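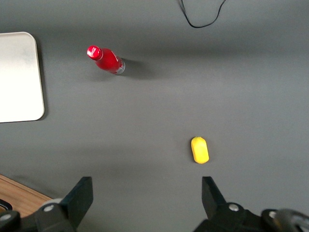
November 22, 2018

I finished the second batch of recordings on Tuesday night and I've had a couple of days to look through them, so I'm writing down where the arm project is before I forget.

The total now stands at 1,455 examples. Each one is a single attempt, start to finish: I drive the arm over the table with the hand controller, close the gripper on something, lift it, and put it down where it's meant to go. The computer saves what the wrist camera sees along with the position of every joint. Later the learning program tries to work out what I would have done next from what the camera saw. It has no other source of information, so if I drive badly it will learn to drive badly.

The first batch, back in June, was mostly wasted. I did it over one long weekend and got quicker and sloppier as I went. I also used the same starting position nearly every time. When I trained on it, the arm went straight to the spot where I usually put things, whether there was anything there or not. Flor Mamani looked at the results and said it had learned my habits and nothing about the objects. She was right. I threw out most of it and kept only the attempts where I'd bothered to move things.

For the second batch I wrote some rules and stuck them on the wall. They are nothing clever.

Move everything on the table between attempts, including the things I'm not picking up.

Turn the objects as well as shifting them. The red bottle lies on its side, and the angle it's lying at matters a lot when you only have two fingers to grab it with.

Start the arm from a different place each time, and sometimes from an awkward one.

Stop after 100 attempts and go and do something else.

That last one made the biggest difference. I can see in the recordings where I get tired. The path from start to object gets straighter and faster, and I start closing the fingers before they're properly either side of the thing. Fresh, I slow down near the object and line up first. That slow part is what I want the program to copy.

The small yellow object is the easy one. It's bright against the dark grey, it fits well inside the open fingers, and I can come at it from most directions. The bottle is harder. It's narrow at the neck and wide lower down, and if I grab too close to either end it swings when it comes up. I've settled on taking it around the middle and turning the wrist to suit. I don't always manage it, and I've kept some of the failed tries in a separate folder in case they're useful later. Sakda Jaidee thinks I should be mixing in the ones where I miss and then recover, so the arm has seen what to do after a bad start. I'll try that next time and compare.

I've gone back and forth on how tidy the table should be. The grey top is good because it's matte and doesn't throw glare back at the camera. There's a bit of cable that gets into view at the far side, the white board sits at the left, and you can see the wood past the edge of the grey. I used to clear as much as I could before recording. Now I leave it. The arm will be working on this same table when it's running by itself, and I'd like it to have seen the place as it is.

Labelling took longer than I expected. Every attempt gets a short line of text saying what was picked up, plus a mark for whether it was a clean pick. I did all of it myself over three evenings. My marks from the last evening were stricter than my marks from the first, so I went back and did the first lot again. If I had someone else to share it with I would write down what "clean" means before starting. I should have done that anyway.

Training is running now on the old desktop and will probably go until the weekend. I'll test it with the block first. If it can manage that from positions it hasn't seen, I'll move on to the bottle, and after that I want to add a few things from the kitchen drawer. I also need to tighten the right finger, which has a little play in it that it didn't have in June.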